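Como fazer a ronda do papel no quarto (e acabar com os montinhos em cima de tudo)

Publicado a 9 de outubro, pela autora do blogue

Confesso que durante anos o meu quarto foi o cemitério oficial dos papéis cá de casa. Talões no bolso das calças, envelopes abertos na cama, folhetos que eu jurava que ia ler antes de dormir... e depois era tudo empurrado para cima da cómoda até cair. No dia em que finalmente esvaziei aquela pilha saíram de lá 164 papéis (contei, sim, queria saber o tamanho da vergonha) e 104 foram para fora sem eu pensar duas vezes.

Desde então faço uma ronda curtinha, sempre da mesma maneira, e vou explicar-vos como é. Não precisam de comprar nada de especial.

O que convém ter à mão

Um cesto do lixo com saco, uma pasta ou capa de cartão para o que fica, uma caneta e uma tesoura. Eu uso uma capa de elástico da Zinitz que já tem as pontas todas dobradas e continua a servir lindamente. Uma caixa de sapatos também faz o serviço!

Passo 1 -- Preparar a cama

Tirem mantas, pijamas e almofadas do meio e deixem um bom pedaço de lençol esticado. É lá que vão espalhar a papelada. O lençol ajustável dá jeito porque não foge quando começamos a mexer em tudo, e se for de uma cor forte os papéis brancos saltam logo à vista.

Passo 2 -- Juntar tudo o que é papel

Gavetas da mesa de cabeceira, bolsos, malas, livros com marcadores improvisados, o parapeito da janela. Não leiam nada nesta fase! Eu perdi uma tarde inteira uma vez porque encontrei um postal antigo e pronto, lá fui eu. Juntem só, despejem em cima da cama e sigam.

Passo 3 -- Trazer o cesto para junto da cama

Parece uma parvoíce, mas foi o que mais mudou a minha ronda. Quando o cesto estava no canto do quarto eu fazia um monte "para deitar fora depois" e o monte ficava lá até à noite. Agora encosto o cesto ao colchão, com o saco bem dobrado por fora do rebordo para não escorregar para dentro, e cada folha vai diretamente da mão para o saco.

Pego numa folha de cada vez, pela beira, e seguro-a por cima do cesto enquanto decido. Se em poucos segundos não me lembrar de um motivo para a guardar, largo.
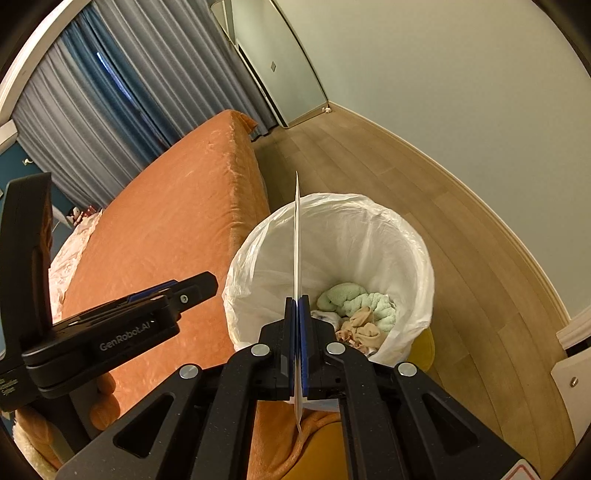
Passo 4 -- Separar o papel dos tecidos

O cesto do quarto apanha de tudo, e o meu não é exceção: um pano amarrotado bege, uma coisa felpuda verde-clara, um bocadinho de tecido estampado. Papel misturado com pano é uma chatice na hora de reciclar. Se forem muitas folhas, ponham um segundo saco ao lado só para o papel limpo e deixem o do cesto para o resto. Os panos ainda inteiros podem ir para trapos de limpeza, claro.

Passo 5 -- Rasgar o que tem dados

Cartas do banco, etiquetas de encomendas (as da Davex trazem a morada em letras enormes), receitas médicas antigas. Eu corto a parte do nome em tiras com a tesoura e divido as tiras por dois sacos. Demora um bocadinho mais, mas durmo descansada.

Passo 6 -- Arrumar os que ficam

Na capa só entram três coisas: o que tenho de pagar, o que tenho de responder e as garantias. Escrevo logo a lápis no canto até quando preciso daquilo. Os papéis de valor sentimental vão para outra caixa, fora do quarto, senão volto ao problema do postal.

Passo 7 -- Fechar o saco e refazer a cama

Deem uma sacudidela ao lençol antes de voltar a pôr as mantas, há sempre um talão que se esconde nas dobras. Espreitem também à volta da base do cesto e debaixo da cama. Depois é atar o saco, levar o papel para o ecoponto e pôr um saco novo.

Eu repito isto de quinze em quinze dias e já não passa de uma música ou duas -- a primeira vez é que custa mais, por isso guardem uma manhã livre para ela.

Comentários

mantinha_azul: Fiz ontem e enchi um saco inteiro! Encontrei 80 talões só numa mala. A dica de dobrar o saco por fora é óbvia e eu nunca a fazia.

casadocimo: E as faturas da luz, guardas em papel? Tenho uma gaveta que parece ter 1,000 folhas.

Resposta da autora: Passei para fatura eletrónica e só guardo em papel as que tenho de reclamar. Boa sorte com essa gaveta!

pantufas: No meu quarto o cesto é minúsculo, uso um saco preso nas costas de uma cadeira e funciona bem.

Contacto | © Andreadis | Voltar ao topo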